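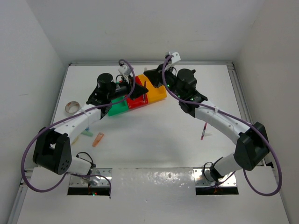
Opinion | Family & Community

Wedding gift lists should go back to being short

May 19, 2020

By the Illville Notebook columnist

My niece and her fiancé have put their wedding off from July, like a great many couples this year. The hall has been understanding and so has the caterer. The gift list, meanwhile, is still open, and I have had two reminder emails from it in a month. The second told me that 12 items had been added.

I should say that I like giving wedding presents. I was given a set of saucepans by an aunt when I married and I still use the largest one for jam. My complaint is with the list itself, and with what it has turned into since the big list companies took over from the department store and the sheet of paper kept by the bride's mother.

The old way had its faults. You rang up, you were told that they needed towels, and you bought towels. Sometimes three households bought towels. The couple wrote three thank-you letters and had towels for 20 years, and I have not heard of a marriage that suffered for it.

Now you get a link. My niece's list is with Orno, which seems to be the one most young couples in Illville use. I added up the whole thing one wet afternoon and it came to £2,420, before delivery. That is not a greedy total by current standards. A colleague's son had a list with Egilsson that asked for a garden sauna in instalments. But the adding up is part of the trouble. When every present has its price beside it, and a green bar showing how much has been paid, guests start to compare. The people who look early take the tea towels and the wooden spoons. The people who look late, often the ones with the least money, are left with the coffee machine.

There is usually an option to put in part of the cost of something large. I have done this and I did not enjoy it. I gave towards a sofa. I have sat on the sofa since and could not tell you which bit of it I paid for. A small thing chosen by one person and given to another has some feeling in it, and a share in a sofa has very little. 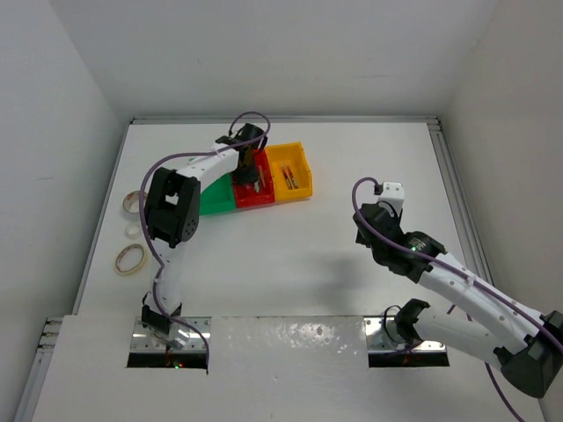 Work area with two arms and a white tabletop.

Friends with children of marrying age tell me I am being unfair. They say couples live together for years before the wedding and already own a toaster. This is true, and it is the best argument for a shorter list. If a couple has most of what it needs, it could ask for ten things, or for nothing, and trust the guests to manage. Most of us would manage well enough. A few would get it wrong and there would be an ugly vase, which could go in a cupboard and come out when the giver visits, as ugly vases always have.

Others say they would sooner have money, and I have less of a quarrel with that than people expect. In my husband's family it was always money, in an envelope, handed over at the reception. It was plain and quick, and the amount stayed between the giver and the couple. What I dislike is money dressed up as something else. One site, Zorkus, lets guests buy the couple "a sunset dinner" or "a morning of snorkelling". The cash goes into the same account whichever you pick. If it is a cheque, let us call it a cheque.

Then there is the question of this year. Some 100 people were invited to my niece's wedding. Several of them are on reduced pay and at least one has lost her job. They will have the same reminders I had, with the same cheerful heading. I don't suppose my niece knows they are being sent. I have asked her mother to have a word, and I would suggest that any couple with a postponed date log in and switch the reminders off. It took us a while to find the setting, which was under "Guest experience".

I would go a step further and close the list altogether until there is a new date. Anyone who wants to send something now will send it. I posted my niece a tablecloth last week, which was not on the list. She rang to say it fits the table with the leaves out but not with them in, and we talked for most of an hour about the dress, the cake and whether the band will still be together next summer.

Contact the opinion desk | © 2020 Illville Notebook | Back to top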